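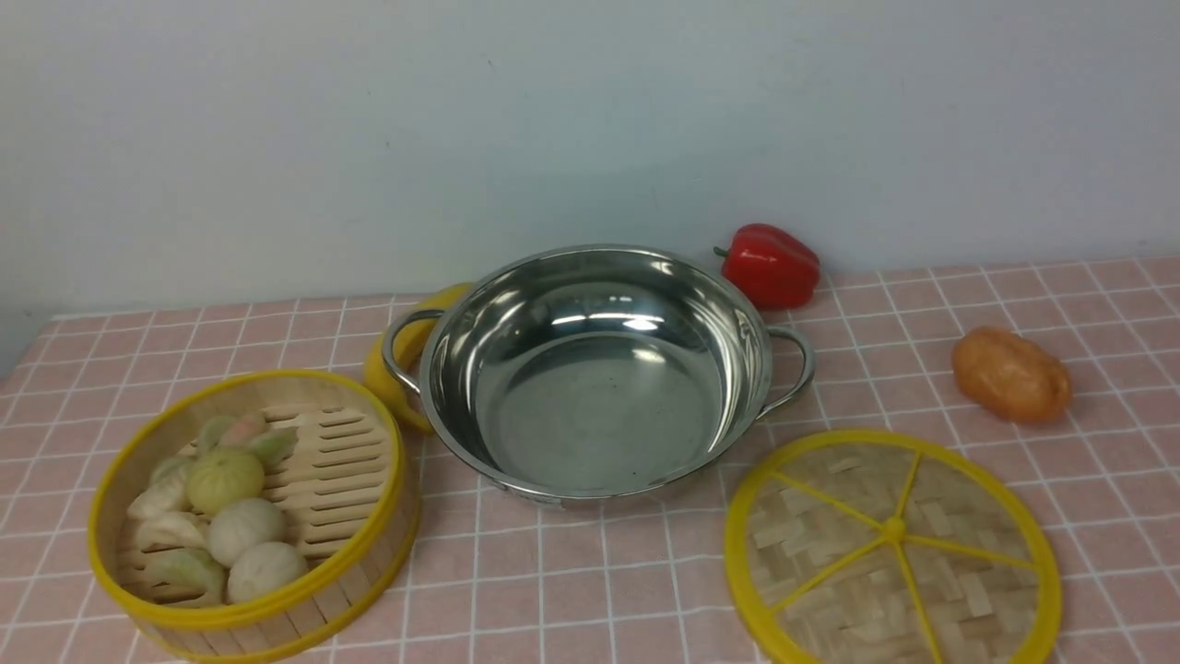
How many demonstrations do you need before a robot can do a task without you?

Fewer than you'd fear if they're clean, and far more than you'd like if they're messy. For the steamer task at Granelcombe we ask each pair for 80 good ones, and I'd take those over 400 sloppy ones any day (I've had to train on the 400, it was a long January).

Teleoperation lab, week 4 handout
Updated 30 Jun 2018

The job this week is steamer into pot, lid on. You drive with the leader arms, the follower arms copy you, and everything they do gets logged along with the camera views. Please read the whole sheet before you grab a handle!

1. Start from rest

Bring both grippers back to the rest pose and open them before you hit record. Check every camera feed while you're there. A wrist view with not much in it at the start is fine, so don't go twisting the wrist around to give it something nicer to look at. The model has to learn from that starting view too.
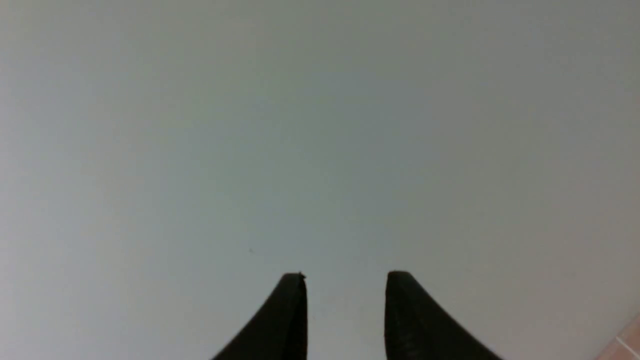

2. Drive slowly, but don't dither

Most people are too quick on day one and then far too careful on day two. Long pauses are the worse habit, as the policy happily learns to pause as well. If you need a think, have it before you record. Fingers part way open on the approach, and come in from above if you can.

Something I keep repeating in the Barnari room is that you should watch the feeds and keep your eyes off the real table. 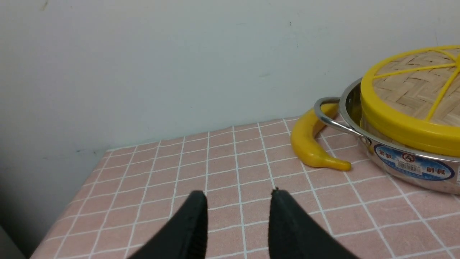
If you're peeking over the monitor to line up a grasp, you're using information the robot won't have when it's on its own, and your demo will look like magic to the model. It feels awful for the first 17 tries or so your hands insist, and then it gets easier. Tape a bit of cardboard up if you can't trust yourself (I do).
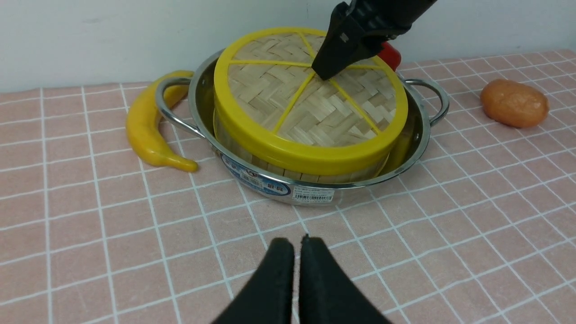 Finishing well is the part the Hrynyshyn notes skip over. Keep recording until both grippers have let go and backed away, or you'll train a robot that hangs on forever. With one gripper on the middle of the lid, where the yellow spokes meet, you're still mid-demo, even with the basket sitting in the pot. Lift straight up off it, and mind the handles on the way out.

3. Label it and move on

Mark each run keep or toss straight away in the Peson logger. A small fumble that you recovered from is a keep. Anything where you reached in with your own hand is a toss, no arguing. Files over 2000 steps get trimmed, so tell me if yours are running that long and we'll look at your speed together.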